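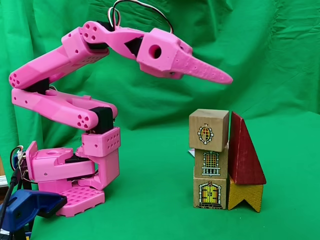 According to one comment on the club's public noticeboard, the Usmont Block Challenge is harder than it sounds, and most new teams spend their first month learning to let go of a block without knocking over the one beside it. Organisers have since added a practice period to the program.

The Usmont Block Challenge is a student robotics project run by the after-school club at Brostovmont. Teams program a small tabletop arm to pick up toy building blocks and arrange them to match a set layout. It began as a single classroom activity and now has 39 students enrolled. A visiting round is held at Trasitport each December.

Equipment

The arm is 3D-printed in pink plastic and driven by servo motors. It ends in a two-fingered gripper with long, tapered fingers. Students print the parts from a shared set of files known in the club as the Plattner set, and spare fingers are kept on hand. The work area is covered in green cloth.

The blocks are ordinary wooden ones, some plain or painted and others printed with windows and doors. Their edges are left as they are. Rules do not allow tape, glue or sanding.
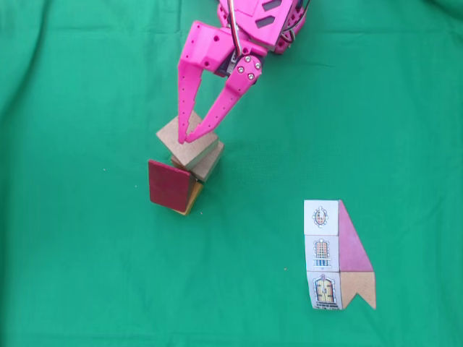 Gripper at a stack of blocks, with the house layout at lower right.

Format

Each team has 12 minutes at the table. A layout may be built flat on the cloth or standing up, and standing layouts score higher. Points are taken off if a team member touches a block after the start signal. The highest possible score over a full season is 2000 points — the club record is 423 short of that.

Control methods

Beginners enter joint positions by hand and play them back in order. Senior teams write their own code.

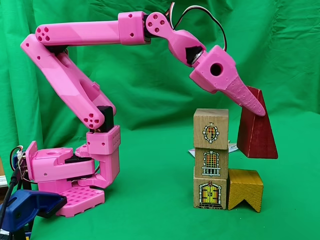
Both groups use the same arm, and a saved sequence has to be checked again whenever the base is moved, even slightly. Triangular and notched pieces cause the most trouble. A block held by a sloping side can turn in the fingers, so many teams place the cubes first and leave the roof piece until last.

Judging

Two judges watch each run and compare the finished layout with a printed card. A block counts as placed once the fingers have moved clear of it and it stays put until the judges have marked their sheets. Teams may ask for a second look before the table is cleared.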